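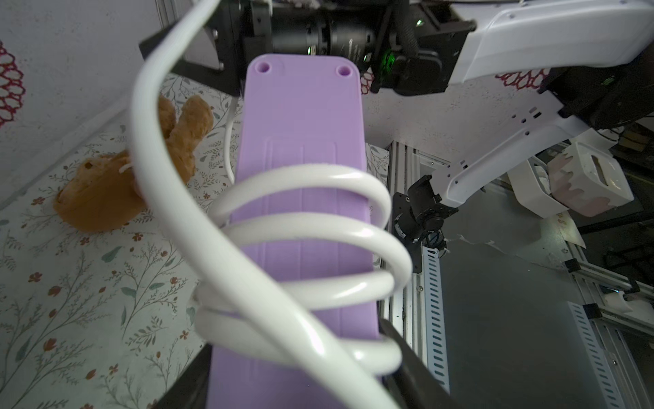

Stornley wrote underneath that the developmental check at two and the early years progress check are separate things, and that the poster should first say which one the nursery had asked about.

Cundine
It is the progress check, the one the nursery writes. Our setting has asked us to fill in a home sheet beforehand. It covers speech, movement and "personal and social", with a box for each. My son is 27 months and uses two languages, one with me and one with his gran, who has him three days a week. Do I put down only the English words, or both? The sheet does not say. There is also a line for "number of words used" and I have no idea how exact that is meant to be. I have a list of 37 so far, but some are the same thing said in each language.

Hsieh
Put both. Vocabulary at this age is normally looked at across all the languages a child hears, and a count in one language alone will read low. Write it as two columns -- one for each language -- and mark the pairs that mean the same thing. The key person can then see total words and total meanings, which are different figures. Words count if he uses them on his own for the same thing each time, even if the sound is not quite right. "Nana" for banana counts. A word he only copies straight after you does not.

I would also note whether he joins two words together, and in which language. Mixed pairs are fine, so write them down as he says them. If the gran can fill in her own column, let her, as she will hear words you don't. Keep a copy of the sheet for the health visitor's review, where you are likely to be asked much the same things.

If he seems not to follow simple requests in either language, raise that now and do not wait for the check.

Zerkton
we just ticked the boxes and nobody said anything. Mine had 9 words at that age and the nursery put her in a small talking group after, which she liked. Ask them what they want on it

Posted in: Early Years > Toddlers > Speech and language

Related
Two languages at home, one at nursery
What does a key person do?
Settling in after a change of room
Health visitor review: what to bring
Dummies and talking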